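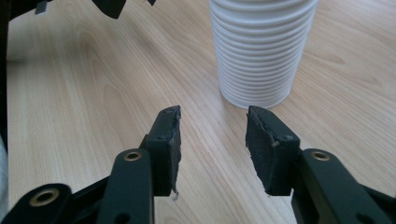

Gripper build thread, part 4. Hand-held two-finger tool, built in the garage in Lakwood. Part 3 ended with the linkage printed and nothing assembled. It is assembled now.

Finger links are printed, dark green, because that was the spool I had. The pivots have brass eyelets set into the plastic. Version one ran the pins straight through the printed holes and the holes went oval inside a week.

Eyelets go in with a hand press. Do not use a hammer. I have one link with a crack running from the hole to the edge that explains why.

Total weight with the handle is 1195 grams. I wanted to be under a kilo. Most of the excess is in the handle, which I printed nearly solid after the first one flexed.

Pads. They are dark gray blocks, cut by hand with a knife that needed a new blade. The top edges are ragged and one pad has a bit of whitish stuff hanging off the bottom corner. I have left it there. It does not touch anything.

The rough edges are cosmetic as far as I can measure. What matters is the face, and how parallel the two faces are when they close. Mine toe in slightly at the front. I added a shim behind the left pad and it got better, then I added a second one and it got worse.

Current test object is a stack of nested white plastic cups, standing on the table. It's a decent test. The stack is tall, light, and tips over if one pad lands before the other.

Procedure: open all the way, come in level, close slowly, lift 5 cm, hold, put down. Log it as pass, slip or tip. A slip is any downward movement I can see against a pencil mark on the cup.

Results so far: 118 lifts, 8 failures. All but one of the failures were tips on approach, which I put down to my wrist and the handle weight. The remaining one was a slip with dusty pads. I wiped them and it did not repeat.

Joaquim Bastos asked in the replies to part 3 why I don't go straight to a motor. Two reasons. I want the finger geometry settled first, and I can feel a bad pivot through the trigger long before I could spot it in a current trace.

He also asked about the link ratio. Input link to finger link is currently 1:1, so the pads stay close to parallel through the middle of the travel and drift near full open. I'd like less drift. A longer input link would do it but then it hits the housing.

Someone else asked about the pivot hardware. Eyelet, nylon washer, shoulder screw, thread locker on the last few threads. Leave the joint loose enough that the finger drops under its own weight. If it stays where you put it, back the screw off.

Things I would change already:
Lighter infill in the handle.
Cut the pads with a jig and a fresh blade.
Put a proper stop at full open. Right now the linkage stops against itself and that will wear.

The part files are in the folder called Sarnwood. The name means nothing, it was the next one on my list. Version one is still in there under Otadora. Please don't print Otadora, the holes are undersized for the eyelets and the left link is mirrored wrong.

Next up is a single cup off the table. The wall is thin and I expect to crush a few before I find the right spring. After that the motor, probably in July if the garage stays below 90 degrees.

Spring question for anyone who has done this: extension spring across the fingers, or torsion at the pivot? I have room for either. Leaning torsion. Replies are open.

Contact | © Lakwood garage build notes | Back to top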